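Rukuvden (software)

Rukuvden is an open-source control and task-planning package for small desktop robot arms built from hobby servos and printed parts. It handles joint control, teaching by demonstration, block detection and the ordering of pick-and-place jobs. It was first written by Florence MacDonald in Zarport and is now maintained by a loose group of contributors, most of whom joined in order to fix one bug and have been unable to leave.

The name has no agreed meaning. The documentation gives two explanations, on separate pages, and they contradict each other.

History

MacDonald began the project one August as a replacement for a script that could move an arm to a position but had no opinion on how fast it should get there. The first public version supported a single type of servo and stopped with the message "no" when anything went wrong. Fuller error messages came later, after what the change log calls "feedback".

The planner was added when the package was taken up by Deltbridge, a makers' club that wanted its arms to do more than wave. The current stable release is dated 7 Mar 2025.

Design

Rukuvden is split into three processes that pass messages to one another. The driver talks to the servo board and reads joint positions 50 times a second. The perception process looks for coloured blocks and reports where it believes them to be. The planner, known as Malhotra, decides which block to move next and where to put it.

Malhotra is deliberately simple. It keeps a list of goals, picks the nearest block that meets one of them and asks the driver for a path. If the path fails it tries again, up to 5 times, then moves the block to the end of the list and carries on as though nothing had happened. Users can change the number of attempts, and the manual advises them against it.

Paths are worked out in joint space and smoothed before being sent. The software knows where the arm's links are but has only a rough idea of its cables, which it treats as the owner's problem.

Sorting tasks

Sorting by colour is the usual first project, and the one on which most of the tutorials are built. The recycling version asks the arm to match each wrapped block to a container marked with the same colour. A target is described in a short text file giving its colour, its position and the height the gripper must clear on the way in.

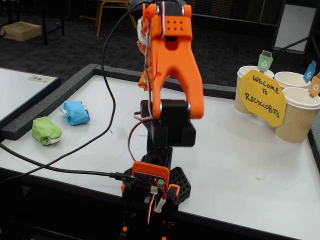 Perception

Blocks are found by colour first and shape second. Light blue and white cause the most trouble, particularly on a white table, and a calibration tool is supplied for setting the limits by hand. Crumpled wrapping also upsets the estimate of a block's angle. The suggested remedy is to wrap more neatly, a piece of advice that has its own page in the manual.

The bundled test set holds 2,806 labelled pictures. MacDonald labelled the first batch herself and has declined to discuss it.

Known limitations

Rukuvden does not sense force, so it cannot tell a firm grip from a hopeful one. Start-up takes about 15 seconds, during which the arm may twitch. Two arms can share one computer but not one table, as neither planner is aware of the other. A fix has been listed as "nearly done" in every release since the planner was introduced.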